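Section 4. Boxes: building, filling, closing

Applies to the Prirkine shelf line and the Sandau lamp kits, both sizes of carton. For the Torres glass tops see Section 5, different box, different rules. Last revised Nov 3, 2024.

Read 4.1 before you touch a carton. Most of the returns we get are closing problems, then bottom tape problems, then everything else.

4.1 What you need at the table

Flat carton, right size (check the code on the bottom edge)
Tape gun, loaded, 2 inch tape
Paper fill
Corner pads, one set per carton
Packing slip
Marker
Safety knife, for opening only. Not for trimming flaps.

Table should be clear, dry, and wide enough that all four flaps can lie open without hanging over your stuff. Standard carton is order code 434. Large is 754. Don't swap them. A large carton with a small item in it eats fill and still gets crushed.

CAUTION: cardboard edges cut. Gloves if you are doing more than a handful.

4.2 Squaring the carton

1. Take one flat carton off the stack. Top of the stack first, don't pull from the middle.

2. Look it over. Crushed corner, wet spot, torn flap: recycle pile.

3. Hold it by two opposite corners and push them toward each other till it pops open. If it resists, stop and check you are not pushing on the glued seam.

4. Square it up. The corners should be close to right angles before you fold anything. A carton taped crooked stays crooked.

5. Turn it bottom side up.

Note: cartons stored in the cold room are stiff. Bring them in the night before. Stiff board cracks on the crease line and then the flap is no good.

4.3 Bottom

1. Fold the two short flaps in first. Press the crease with your palm, all the way along.

2. Fold the two long flaps over them. They should meet in the middle. Small gap is OK. Overlap is not, means the box isn't square, go back to 4.2 step 4.

3. One strip of tape along the seam. Run it down over each end at least 3 inches.

4. Second strip on top of the first for anything over 8 pounds.

5. Across the seam, one short strip near each end. Only for the large carton.

6. Rub the tape down. Use the side of your fist. Tape that is only laid on will lift.

7. Flip it. Press on the inside floor with a flat hand. No give at the seam = good.

CAUTION: do not interlock the bottom flaps (the "windmill" fold) and skip the tape. It holds on the table and lets go on the truck.

4.4 Opening the top for loading

1. Stand the carton in the middle of the table with the long side toward you.

2. Fold the near flap out and down so it's out of your way.

3. The other three can stay up while you load. If they keep dropping in, bend each one back past upright once, then let go. Loosens the crease.

4. Don't crease a flap anywhere except on the score line. A second crease weakens it.
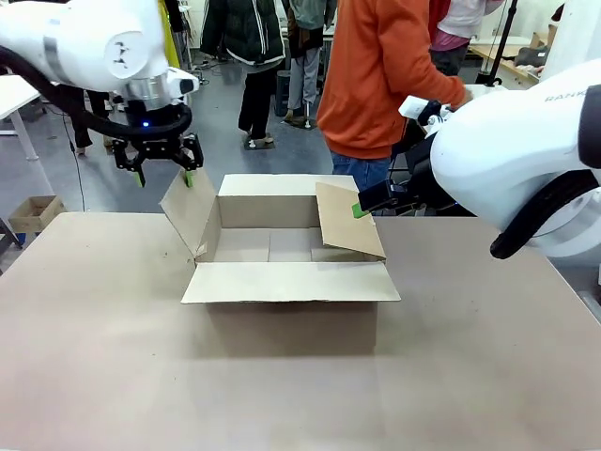
Can I close a carton if one flap is torn?
Only if the tear is shorter than your thumb and sits away from the crease. Tape it on both sides before folding. Anything longer, or any tear on the crease, use a new carton.

4.5 Loading

1. Paper fill on the floor first. Two sheets, crumpled, not balled tight. Should spring back a little when you push on it.

2. Corner pads in, one per bottom corner, if the packing slip calls for them. Shelf line always does. Lamp kits only the large one.

3. Heavy piece in first, flat side down. Center it. You want fill on all sides, hand width if you can get it.

4. Hardware bag next. Goes beside the heavy piece, never on top of it. Bag must be sealed, press out the air.

5. Lighter parts on top, with a sheet between each layer.

6. Fill the gaps. Sides first, then the top. Stop when fill is level with the top score line or just above.

7. Shake test. Hands on two opposite sides, small side to side movement. If you feel something slide, more fill. If you hear something rattle it is nearly always the hardware bag, take it out and wrap it.

8. Packing slip on top, print side up, last thing in.

Note: for Sandau kits with the fabric shade, the shade gets its own bag and goes in last. Nothing on top except the slip. Do not press down on the fill after the shade is in.

CAUTION: over 40 pounds, stop. Split it into two cartons or get a second person. Write "1 of 2" and "2 of 2" on the labels.

4.6 Closing the top

Order matters here. Short flaps, then long flaps. People mix this up all the time and the box bulges.

1. Fold in one short flap. Hold it lightly with the back of your hand.

2. Fold in the other short flap. They won't meet, that's how the carton is made.

3. Check the fill again through the gap. Last chance. Should touch the underside of the flaps without lifting them.

4. Bring the far long flap toward you and down.

5. Pull the near long flap up and over. The two edges should meet. If you have to force them, take some fill out. Don't lean on it.

6. Keep one hand flat on the seam. Start the tape on the side wall, 3 inches down, then up and across in one pull, then down the other side.

7. Large carton only: tape both short edges too, so the tape makes a capital H.

8. Rub down, same as the bottom.

If a flap springs back up while you reach for the tape gun, put a small piece of tape on the seam first to hold it and run the long strip right over it. Works fine, no need to peel it off after.

Note: tape sticks badly on dusty board. Wipe the seam with a dry cloth. Do not use a damp one, teh surface lifts.

4.7 Labeling

1. Shipping label on the largest flat side or on top, clear of the seam. A label over the seam gets cut when the customer opens it.

2. Item code in marker on one short end, big enough to read from the aisle.

3. Arrow for "up" on two sides if there is a shade inside.

4. Cover old labels completely if the carton is a reused one. Crossing them out isn't enough, scanners still read them.

4.8 Stacking finished cartons

Same size on same size. Corners over corners, the strength of the box is in the corners and not the middle. Heaviest at the bottom.

Max stack for the standard carton is 8 high. For the large, five. Pallet limit is 240 cartons standard for the long racks, ask before mixing sizes on one pallet.

Don't stack on a bulged carton. Open it, fix the fill, close again with fresh tape.

CAUTION: nothing goes on top of a carton marked with the up arrows except another carton with the same marks.

4.9 Problems

Bottom sags when lifted
Not enough tape or tape not rubbed down. Empty it, redo 4.3. Do not just add tape to the outside of a loaded box.

Top bulges
Too much fill, or long flaps went in first. Open, check both.

Top sinks in when pressed
Too little fill. Open and add. A soft top is what collapses in a stack.

Flaps don't meet
Carton is out of square. Slight twist by hand will sometimes bring it back. If not, new carton.

Flap cracks on the score line
Cold or old board. Small crack, tape along the inside of the crease. Full length crack, recycle.

Tape lifts at the ends
Dust, or the ends are too short. Peel off, wipe, go 3 inches past the edge this time. Dena brand tape from the old supply closet is past its best and does this a lot, use the new rolls.

Tape gun tears crooked
Blade is dull or gummed up. Clean it per Section 2.

4.10 Reusing cartons

Allowed once, for lamp kits and spare parts. Never for shelves. Check:

Corners still sharp
No soft spots on the walls
All flaps attached along the full crease
Old tape is flat or can come off without taking the paper with it

Cut old tape with the safety knife, shallow, along the seam. Blade away from you. Then flatten and store with the others of the same size, printed side up.

Reused cartons always get the second strip on the bottom whatever the weight. Mark an R next to the item code.

Stock counts for flat cartons are done in February, so keep new and reused in seperate stacks. Reorder sheet is at the back of this manual, fill in the code and the quantity and leave the price column blank.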